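We use cookies to remember your settings and count visits. Accept | Manage preferences

4. What we ask people to do at the bench

4.1 Why we wrote the rules down at all

I should say first that I never wanted a rulebook. When Farzad Tabrizi and I started the Perkach folding work at Grevthorpe, the two of us ran every session and we just sort of knew how things were done. Then the group grew to 9 people, and by November we had 1,824 recorded folds and a nasty suspicion that they had been made in nine different ways. Some people smoothed the shirt flat before starting. Some dropped it from chest height and took what they got. One of us (me, I'm afraid) was moving the basket between goes to give my elbows more room.

So we wrote the Shokri sheet, named after the meeting room where we argued over it. It fits on one side of paper and I'd like to keep it that way. The formal safety assessment for the cell is a separate thing, done by people who are trained to do it, and nothing in our sheet replaces it. What follows is house practice for getting arms and cloth to share a table without spoiling the data or anybody's afternoon.

4.2 The rules themselves

Hands stay out while the arms are powered. If a sleeve needs tugging straight, the operator pauses both arms, says so out loud, waits for the other person to answer, and only then reaches in. We had a long row over whether saying it out loud was silly when you're working alone. In the end we banned working alone, which settled it!

One garment is worked at a time. Finished pieces go in a pile at the back and stay there until the batch is over, and anything that slides off the pile ends the run. It gets logged as a slide, with no tidying up and carrying on. (We lost plenty of good-looking runs to this one, and I still think it was right.)

Cables are checked by eye at the start of each batch, with the arms at rest and then again at full stretch. We want slack at the wrist and no rubbing at the elbow. Clips that have wandered get pushed back before anything else happens.

Every 200 folds we stop and wipe the tabletop down, because lint builds up more quickly than you'd think and it changes how the cloth drags. The Prirnska logging script nags you about it. You can dismiss the nag, but your initials go in the log if you do.

4.3 Where the rules bite

Most of the grumbling was over rule 7, on what to do when both grippers are working near the same bit of cloth. Our first wording said the arms "should keep a sensible distance", and that meant nothing to anyone. The current one names a lead arm for each fold. The other arm holds or waits, and it doesn't cross over the lead arm's forearm at any point. I found this maddening for a fortnight and now I do it without thinking.
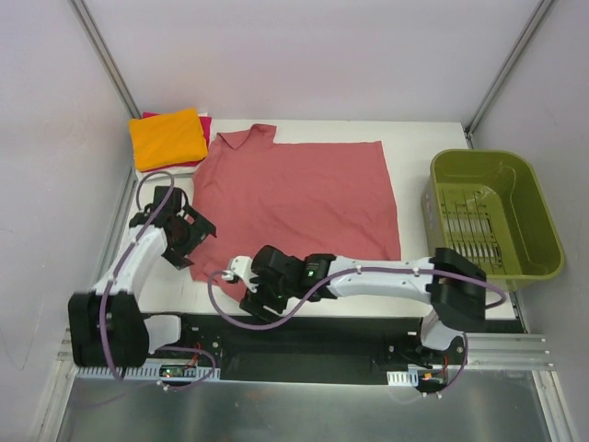 Figure 3. Both arms at a red collared garment, with the folded pile at the back and the basket to the right.

Who decides which arm leads? The operator does, before the fold starts, and the choice is written in the log and kept until that fold is finished.

We did try letting people swap the lead halfway through. It was handy for collars, but afterwards we couldn't tell a planned swap from a muddle when we went through the logs, so it went. Farzad would like it back in some form, perhaps with a button. I'm less keen, and we've left it as an open point for the next version of the sheet.

Related items
- Writing a pause call that people will use
- Lint, drag and other tabletop troubles
- Perkach notes: naming folds so two people agree

Contact the Grevthorpe group | Copyright Perkach project | Back to top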